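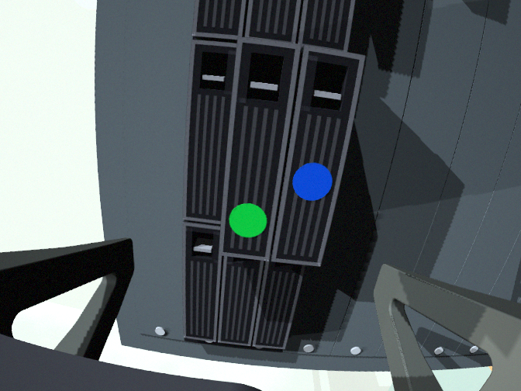 Figure 3. Simulated wrist view with a green and a blue marker drawn on the module faces. The gripper fingers enter from the lower corners.

4.2 Grasp target selection from the wrist view

The perception module in Isach takes one wrist image per control step and returns a target point on the face of a module, together with a direction for the gripper. We keep this step separate from the arm controller so that either one can be replaced without retraining the other. The two exchange only the target, a confidence score, and a flag that tells the controller to hold still.

Ribbed, repeated faces are hard for the matcher. Neighboring modules look almost the same at close range, and a feature found on one column is easily matched to the next. Our first version, built on the Piltik feature tracker, often jumped by one column when the arm moved sideways. We now fit a grid model to the seams between modules and require each new target to stay in the same cell unless the planner asks for a change. The fit also handles tilt, so the wrist does not have to be level with the panel before a target is accepted.

Training used 900 simulated episodes, and a separate set of 482 episodes was held out for testing. Lighting direction was sampled anew for each episode. Hard shadows caused more lost targets than low contrast did, mainly when a shadow edge ran parallel to a seam and the fit took it for a cell boundary.

4.3 Two-arm planning

Both arms are planned in one joint space by Soylu, our sampling planner. The tabletop, cabinet, and shelf brackets are loaded as fixed collision bodies. Each arm is also a moving obstacle for the other, with its links padded by 2 cm. Cables are left out of the collision model. 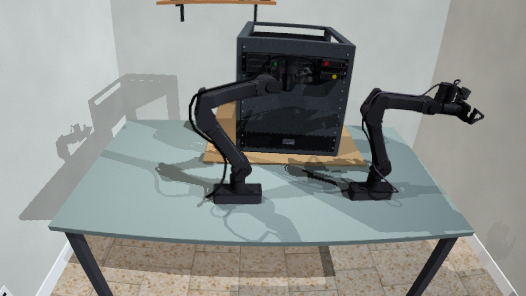

Why plan both arms together when only one of them may be working at the cabinet?
The idle arm still takes up space, and a joint plan can move it out of the way before the working arm needs the room.

When a plan fails, Soylu retries with a new seed up to 11 times and then returns control to the task layer. The task layer can choose a different approach direction or send one arm to its rest pose. Retries are logged with the seed and the start state, which lets us replay a failed plan in the Jaltlow viewer without running the full simulation again. Plans that succeed are smoothed and checked once more for collisions, as shortcutting sometimes brought the elbows closer than the padding allows.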